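Counter and Small Items Check, Room 14
Kameck building, ground floor
Checked by: Yoshinori Sasaki
Comments reviewed by: Serena Orlandini
Frequency: every Monday, before the counter is used
Form 2064, November issue

Mark each line OK, Action or N/A. Write a comment for every Action. Initial changes in ink.

Section A. Work surface

A1. Surface free of chips and raised edges. OK.
A2. No residue from tape or labels. Action. Adhesive line near the back wall, 5 cm long. Remove with Clerar and a soft cloth. No scrapers.
A3. No liquids, food or open containers. OK.
A4. Only the item being handled is out. OK. Card wallet and card display box.

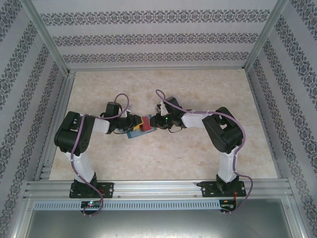 A5. Surface wiped after last use. OK. Entry in the cleaning log is initialed but has no time. Times are required from now on.
A6. Lighting adequate to read small print at counter height. OK.

Comment, S.O.: A2 was also open on the previous form. If the line does not come off with Clerar, report it as surface damage and close the item here.

Section B. Walls and surroundings

B1. Wallpaper flat at seams and corners. Action. One seam lifting slightly at the left wall, low down. Re-glue when the counter is out of use.
B2. Corner posts tight, no play when pushed by hand. OK.
B3. Cables clear of the floor walkway. OK.
B4. Slots in cable duct free of dust. OK. Vacuumed by Sasaki before the check.
B5. Floor dry, no trip hazards within reach of the counter. OK.

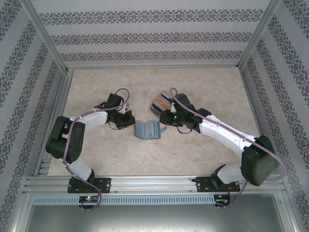
B6. Fire extinguisher in date and reachable without moving furniture. OK.
B7. Emergency contact sheet posted by the door. Action. Sheet still lists the Grakano front desk, extension 95. The desk has moved. Print a new sheet.

Comment, Y.S.: B1 does not affect use. The patterned paper hides the seam well, so check it by touch as well as by eye.

Section C. Card wallet

C1. Cover edges intact, stitching unbroken. OK.
C2. Sleeves clear of splits. Check the seam of every sleeve with the wallet open flat. OK. Light scuffing on the frosted sleeve, accepted.
C3. Card fully seated in its pocket, no corner projecting. OK.
C4. Practice cards only. No live payment cards on the counter at any time. OK. Checked against the Ko card list.
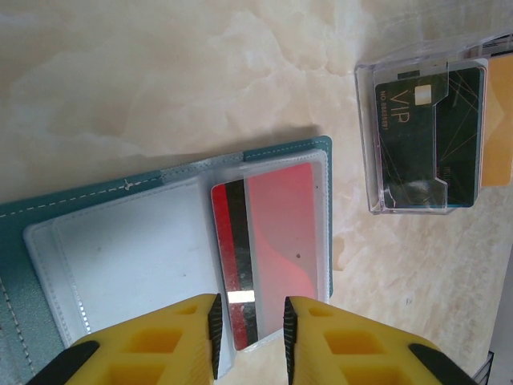 C5. Magnetic stripe free of deep scratches. OK.
C6. Pocket plastic not stuck to the card. Action. Slight drag when the card is drawn out. Clean the inside of the pocket with a dry cloth.
C7. Wallet returned to the drawer and signed in at end of use. Leave blank until close.

Comment, S.O.: For C6, do not use Clerar on the sleeves. It clouds soft plastic. Replace the wallet if the drag is still present at the next check.

Open actions: A2, B1, B7, C6
Assigned to: Y. Sasaki (A2, B1, C6), S. Orlandini (B7)
Counter released for use: Yes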